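Studio move, Gekonby building

Home / Gallery / Interiors

Posted August 10, 2018 by Pornthip Rungrueang

Quick post, still unpacking. We took the back room at Gekonby in February and its finally starting to look like a place you can work in. 452 square feet, brick along one side, tile floor that is cold until lunch. Budget was 2,000 for everything, spent 1,508. More pictures when the blinds are up.

The brick was painted over when we signed. Two coats, cream. Landlord had it stripped before handing over the keys, and I would have taken the room for that wall alone. No plans to hang anything on it.

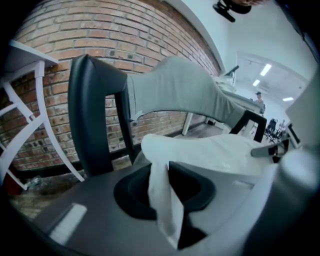
Black chair with the light gray fabric over the top. Brick, white desk and the lamp behind.

Chairs are from Flistetti, secondhand, black so they dont show every mark. Fabric is an offcut from the Phromma job, very soft, creases if you look at it. Might hem it, might not.

Desk goes along the brick. Tried it in the middle of the room first and kept walking into teh corners. White legs, thin, easy to sweep under. Dark lamp on the near end, angled head, good for late drawings.

White metal rack is for samples and the paper rolls. Cross braces went on last, took most of an evening and one lost bolt. Rolereck sent a replacement in two days, thank you.

Still to do: rug, second lamp, hooks, somewhere to put coats. Floor needs another mop. Comments are open if anyone knows a decent rug place under 600.

Next gallery: the kitchen corner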